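Chapter 6
Working Rules for Hand-Held Grippers

Print this page | E-mail this page

A rule that cannot be checked at the table will not be followed for long. This chapter covers the rules that apply before and during a session with hand-held grippers: how the work surface is laid out, how the pads are inspected, and when a recording must be thrown out. The rules come from the Mamberg shop manual, which grew to 33 pages before it was cut back.

Start with the pads. Felt wears at the lower corners first, and loose fibers change how a finger meets a smooth edge such as the rim of a plastic lid. Check both pads before each session and write down what you find. Lint on the table is wiped off between recordings.

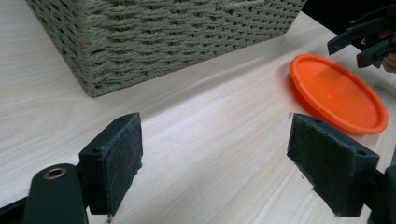
Shireen Radebe would put the pad check second. In her view the screws on the finger blocks should come first, as a loose block spoils every recording made with it, while a frayed pad spoils only some. The Dellel checklist follows her order. Either order is acceptable under this chapter if it is kept the same for the whole project.

Where 2 grippers share a table, each operator keeps to an agreed side until the other has let go of the object. Section 6.2 gives the wording used for handovers.

Related items
Chapter 5: Marking Out a Work Surface
Chapter 7: Keeping a Session Log
Appendix: The Dellel Checklist

Last updated 07/09/2026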